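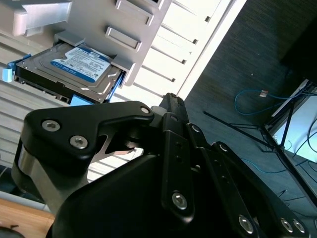

3.2 Drives, brackets and the business of getting them out

I came to this part of the study thinking the hard drives would be the dull bit. Everyone who takes computers apart for reuse talks about screens and batteries, and the drive gets a line at the end saying it was removed. But once I'd sat with the teardown notes from our Sornascombe bench for a few weeks, it was the drives I kept going back to (and moaning about over lunch, I'm told).

The desktops we looked at hold their 3.5-inch drives in a metal cage, and in the ones I enjoyed most the drive rides on light blue plastic brackets. A tab sticks out at the end, you get hold of it, and the drive slides along its slot. No screwdriver! Figure 4 shows a drive part of the way out of a cage like this, with the label facing up and one of the tabs sticking out at the end. I'm very fond of that blue. It stands out against all the silver, and people new to the bench went for it without asking me what to pull.

Figure 4. A 3.5-inch drive with light blue brackets, partially out of its cage.

Of the 61 machines in this part of the study, 45 had brackets of some sort and 13 had drives screwed straight into the cage. The last three had been altered by an earlier owner, one of them with garden wire, and I've left them out of what follows. Srivastava's earlier survey split cages into "tooled" and "tool-free", and I've kept those words so the two sets of results can be read side by side. I do think the split is a bit generous, though. A bracket that has gone stiff after years in a warm office is tool-free on paper and a right nuisance in the hand — several of ours came out only after a good wiggle.

The labels gave us more trouble than the brackets did. We wanted every serial number written down before a drive went to be wiped, and the small print is hard going under a bench lamp. The Buvon sheets ask for the number twice, which felt fussy in May and much less so once we'd found our first mismatch. The Edmont sheets ask for it once, and I come back to those in Section 3.4.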